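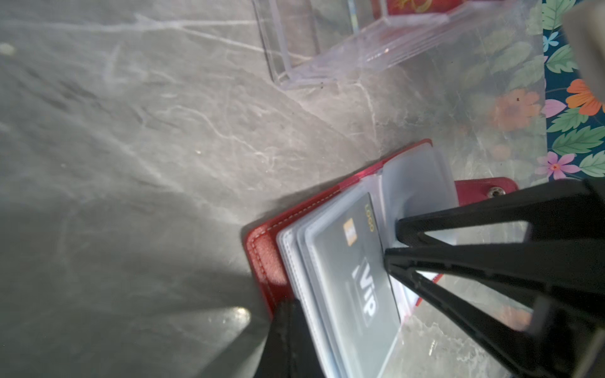 How to Clean Out a Card Holder and Set Up a Place to Keep It

A card holder with plastic sleeves fills up faster than a wallet. Each sleeve takes a card, then a second card goes in behind the first, then a receipt, and after a year the snap won't close without a push. The job below covers emptying the holder, cleaning the cover and the sleeves, and putting the cards back in an order you can use. The second half is about the spot where the holder lives when it's at home, in my case a small papered nook with a clock.

Set aside an evening for it. The cleaning is quick but the sleeves need time to dry.

What you need

Two soft cotton cloths, one to use damp and one dry
A bowl of lukewarm water with a drop of dish soap
Leather cleaner or conditioner, colorless
Cotton swabs
A hand towel to lay the sleeves on
An envelope for expired cards
Scissors

Work on a hard, smooth surface that you can wipe. A stone or stone-look counter is fine. Keep the holder off any unfinished wood while it's damp, especially if it's a strong color like red, which can leave a mark.

Emptying the holder

Open the snap and lay the holder flat with the sleeves facing up. Take hold of the strap close to the snap when you open it. Pulling from the far end works the stitching loose where the strap meets the cover.

Start with the top sleeve. Press the two long edges of the sleeve lightly together so the mouth opens, then slide the card out with your thumb. If the card has been in there a long time it may stick to the plastic. Don't bend it. Slip a strip of plain paper between the card and the sleeve, work it down the full length, and try again. Cards with raised or metallic lettering stick the worst, and the lettering can come off on the sleeve if you force it.

Lay the cards down in the order they came out. You'll change the order later, but it helps to see what was in front and what got buried.

Check behind each card for a second one. Flat membership cards and appointment cards are easy to miss through frosted plastic.

Sorting the cards

Make four piles:

Used every week
Used now and then
Kept at home
Expired

The first pile goes back in the front sleeves and the second goes behind it. Cards in the third pile don't belong in the holder at all. Insurance cards for things you rarely claim on, spare library cards and club cards from a city you moved away from can go in a drawer.

Put expired cards in the envelope and write the month on it. I use "February" and leave the envelope alone until the month is over, in case I find out that one of them is still good. After that, cut each one through the chip and through the stripe, and throw the pieces out in separate bags.

Write down the customer service number for each card you're keeping, on paper, and store that paper somewhere other than the holder.

Washing the sleeves

Some holders let you lift the whole stack of sleeves out. My old Ellis does, with a tab that tucks into a slot in the cover. If yours are sewn or riveted in, leave them where they are and skip the bowl.

Removable sleeves: dip the stack in the soapy water, fan it with your fingers, and rub each sleeve front and back. Rinse under a slow tap. Shake it out, stand it on its side on the towel with the sleeves spread apart, and leave it until the insides are dry. Water sits in the bottom corners longest. A cotton swab will get it out.

Fixed sleeves: wring the cloth out hard so that it doesn't drip, and wipe one sleeve at a time while holding the leather back with your other hand. Use a damp swab inside. Prop the sleeves apart with folded paper for the drying.

Frosted sleeves hide scratches well and dirt badly. If they still look gray after washing, go over them once more with fresh water and no soap. Don't use alcohol or window cleaner. It clouds some plastics and makes others brittle.

Cleaning the cover

Wipe the outside with the dry cloth first to get the grit off. Then use a cloth dampened with leather cleaner, in straight strokes along the length. Test it on the back first. On a glossy finish a very small amount is enough, and more will leave streaks.

Light stitching shows dirt before the leather does. Run a swab along the seam with a little soapy water, then a clean swab with plain water. Don't scrub across the thread.

Wipe the snap on both halves. If it feels stiff, rub the rim of the stud with a little candle wax and open and close it 5 times. Oil will spread into the leather, so leave that in the garage.

Putting it back together

Load the sleeves from the back forward, one card each. Turn all the cards the same way. If the sleeves open at the side, the text on most cards will run sideways when the holder is upright, so pick one direction and stay with it.

Close the holder and try the snap. It should close with one finger. If it doesn't, take out the card you used least.

A place for it at home

A clean holder that gets dropped on the kitchen table with the mail will be dirty again by spring. Give it a fixed spot near the door, with enough bare surface that you can set it down open when you need a card number.

Mine is a low nook with a marble-patterned base and floral wallpaper on the walls. The paper is left over from the hallway, a pattern called Endia, and I still have the batch number, 1136, written on the inside of the closet door. If you line a nook like this yourself, run the paper into the corner first and cover the joint with a metal strip afterward. Put another strip along the bottom edge where the wall meets the base. The bottom strip keeps water off the cut edge of the paper when you wipe down.

Clean it in this order:

Take everything out, including the clock.
Dust the walls from the top down with a dry cloth.
Wipe the metal strips with a barely damp cloth, pulling away from the paper.
Wipe the base and dry it.
Lay the clock down, dust the face and rim, and check the battery.
Put things back, largest first.

A clear acrylic stand needs only a soft damp cloth. Paper towels scratch it.
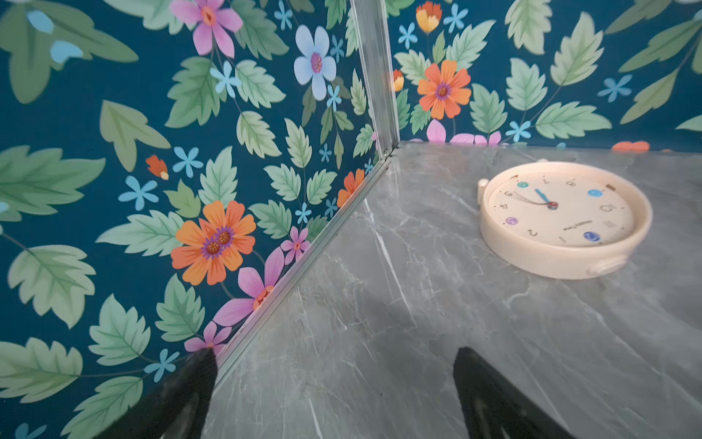 Colette Guillot wrote that she does the clock at the very start, before any dusting, and leaves it in another room until the walls are finished. She had a cream one that yellowed along the rim, and she puts that down to years of being wiped with the same cloth she'd used on everything else. She also asked whether a ticking clock is bearable in a nook right beside a bedroom door.

I've switched to a separate cloth for the clock after reading that. On the ticking, a papered nook with hard sides does make it louder. A felt pad behind the clock helps a little. Replacing the movement with a sweep type helps a lot more. The one I bought is sold as the Silent, and it fit the old hands without trimming. Measure the shaft length before you order, and take the battery out before you loosen the nut.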